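Notebook, print room, Humlow
Tuesday. Entry by Wolfram Stöcker
4 min read

Carried on with the purple problem from last week. The Nornbridge flower prints are still coming out too blue on the matt paper, and Eckhard wants them hung before the December show, so I have put the other jobs to one side.

Started at half past eight with a fresh nozzle check. Clean, no gaps. Let the printer warm up and ran the 104-patch chart on the matt, then the same chart on the lustre for comparison. Left both to dry on the rack. I used to measure them straight off the printer and I'm sure that is where some of the trouble in the old profiles came from, so the old ones for this paper are now in a folder called OLD DO NOT USE. Please don't use them.

While the charts dried I went back to the raw files. There are 63 in the set, most of them irises and asters, plus a few of the foxgloves along the Ruronitz path. Nearly all were shot in open shade with the camera on auto white balance, and it has wandered from one picture to the next. Two frames of the same iris, taken one after the other, have quite different petals. I set one white point by hand from the frame with the grey card and copied it across the lot. Better at once. The foxgloves needed a touch more warmth, the rest I left.
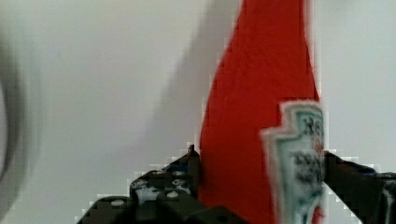
Saturation next. My habit has been to push purple up on its own slider, and on screen it looks fine, but in print the petals close up into one flat patch and the veins go. Strong reds do the same thing. The tomato-red of a ketchup bottle is a good test for this, as the faint creases in the plastic are the first detail to disappear when the red channel clips. I watched the red channel the whole way through and stopped as soon as the brightest parts reached the top. For the irises that meant a setting of plus 10 and no further. I had them much higher before.

Measured the charts after lunch. The lustre is good. The matt is weak in the deep violets, as expected, and the profile can't give us what the paper won't hold. Tried both rendering intents on the dark iris:

Relative colorimetric – petals solid, edges crisp, darkest folds blocked up.
Perceptual – whole flower a bit paler, folds readable, background green slightly dull.

Eckhard came in at this point and picked the perceptual one without being told which it was. I'd have picked the other one for the asters, where there is no deep shadow to lose. We agreed to do it picture by picture, which is slower but there aren't that many dark ones.
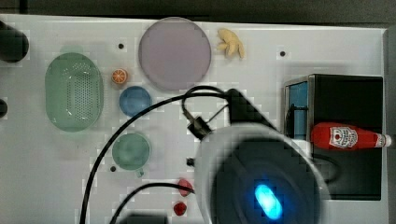

He also asked about the viewing light. We had both been judging prints under the ceiling tubes, and under those the asters look nearly grey. Moved to the Mühlbauer lamp by the window and they were purple again. The gallery at Nornbridge has warm spots, so neither of these is really what visitors will get. I have written to ask what bulbs they use. Until they answer I'm judging everything under the Mühlbauer with the blind down.

Depth of field came up again as well. Eckhard thinks the two closest aster pictures are too thin, with the front petals sharp and the centre already going soft. I like them that way at small size. At the size he wants for the end wall I think he is right, so I'll look for the stopped-down versions. I know I shot some, but the breeze was up and they may be blurred.

Sharpening: turned it down for the matt. The setting in the shared preset was made for lustre and puts a light line round every petal. Saved a second preset, same name with MATT on the end.

Paper used today: both charts, four test strips, 2 full sheets. One of the full sheets was wasted because I loaded it with the coated side down. Marked the box lid with an arrow.

Still to do
Measure the matt chart a second time tomorrow and compare with today's figures.
Find the stopped-down asters.
Reprint the dark iris, perceptual, full size.
Ask Eckhard if he wants white borders on the foxgloves or not. He has said both.
Order light magenta. The cartridge was showing low when I shut down at twenty past five.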